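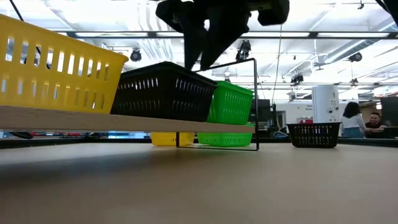 Vetidden shared shop, back bench / Mar 20, 2020

Basket sorter, continued. Big day! The arm can now get down to the wire frame at the end of the shelf and stop with the fingertips just over the top bar, which is the spot I've been chasing ever since we bolted the thing up. I ran the approach over and over this morning just for the pleasure of watching it.

Layout for this round, so Lenni can set it up again without calling me: long shelf board on its wire frame, with the large yellow basket at the far left, then the black one, then the small green one up by the frame. Yellow and green underneath on the table. One more black basket out in the open to the right with no shelf over it. I want that one left alone, it's the easy pick and everything else gets compared against it.

Main change since last time is the approach height. Lenni had it coming in low and sideways, and it kept nudging the frame. Now it comes straight down from a parking point well above the board and only slows for the last 5 cm. Much calmer to watch, and the motors sound happier too (less of that whine at the elbow). I also cut the top speed in half while I'm learning. It will go back up.

The slots are the next puzzle. I love these baskets, they're cheap and light and they come in colors the software can tell apart without any cleverness from me, but a slotted wall is a funny thing to grab. If the fingers land between slots they get a good flat bite. If they land on one, the wall flexes and the basket hangs crooked. Hadiza's idea is to forget the walls and hook the rim, and I think she's right for the small green one. For the big yellow I'd still like a proper pinch. Will try both and write down what happens, not what I hoped would happen.

Color thresholds: redid yellow and green under the ceiling lights. Black was the pain, as always, with the black frame so close by. Setting the cutoff at 128 splits them most of the time, though I don't trust it yet. Urszula suggested a strip of tape along the frame so the software has something to hold on to. Simple, and I wish I'd thought of it.

Ran the repeat test on the parking point after lunch. Out and back, 1,000 moves, left it going while I sorted the screw drawers. It drifted by over 2 mm by the end, all in one direction, so I'm blaming the belt before I blame the code. Tightened it a quarter turn. Haven't rerun.

The lower baskets I haven't touched. From the parking point the board hides their tops, so the arm would have to reach in from the front, and I don't have the wrist angle for that without hitting the shelf edge. Brittany has a sketch for a longer finger with a bend in it. She can print a pair in Terkach orange, which is the only spool left. Fine by me!

To do:
Rerun the repeat test with the tighter belt
Tape on the frame, then redo the black cutoff
Rim hook on small green, pinch on big yellow, same speed for both
Ask Brittany for the bent finger file, left and right versions
Felt pads under the frame feet, the whole shelf creeps when it gets bumped
Label the e-stop cable at BOTH ends please

Lenni, the new approach is saved as Ambrose 2. The old one is still there under Ambrose if you want it back, but give the new one a fair try first. I'm in again tomorrow and the belt is first on my list.

L. Gajewski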